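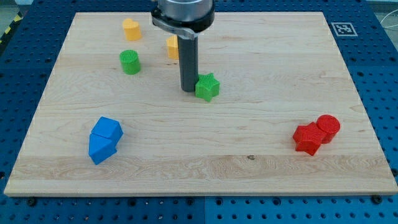 Plukasholm makes teaching kits for robot arms, and we've been at it long enough to have strong feelings about blocks. Our best-known product is the Gosling kit, a set of small printed shapes and sorting tasks that colleges, libraries and workshop groups use to get people programming an arm on their first day. We like shapes that ask something of the gripper. A cylinder is friendly from any side, but a star like the green one by the gripper tip has points and hollows all the way around, so the angle you come in at really matters (and a red star sitting hard up against a red cylinder is a lovely puzzle all by itself!).

Who we are

We started out in a shared workshop on Brunberg Street, printing hearts and stars overnight and packing them in the mornings. The first kits went to a night class that had an arm and nothing much for it to pick up. They asked for more colours, then more shapes, then a proper set of lesson notes, and that was our first year taken care of. We're still on Brunberg Street, a few doors down, with more printers and a much better kettle.

As of May 2023 we've sent out 1,079 Gosling kits, and 762 of those went to schools and colleges. The rest are with libraries, community workshops and people who simply like having an arm on the bench at home.

What we offer

The Gosling kit comes with printed blocks in four colours, a maple work board, printed task cards and a teacher's book written in plain language. Every block is sold singly as well, so a lost heart doesn't mean buying a whole new set. Tell us the shape and colour and we'll post it.

Plillia is our lesson library. It began as a folder of our own tasks and has grown to 543 of them, many sent in by teachers who tried something on a rainy afternoon and thought it was worth sharing. Some are dead simple: pick up a yellow block, put it down somewhere else. Others will keep a keen group busy for a whole term -- sorting by colour and shape at once, say, or pulling apart two pieces that touch without knocking either over. Access is included with every kit.

We also run set-up days. One of us comes to your site, helps get your arm and board lined up, and works through the first few tasks with your staff. Groups of up to 12 work best.

Come and see us

The workshop is open to visitors on the first Friday of the month, and the June one is already filling up. Bring your questions, bring your odd gripper, and have a go at the stars.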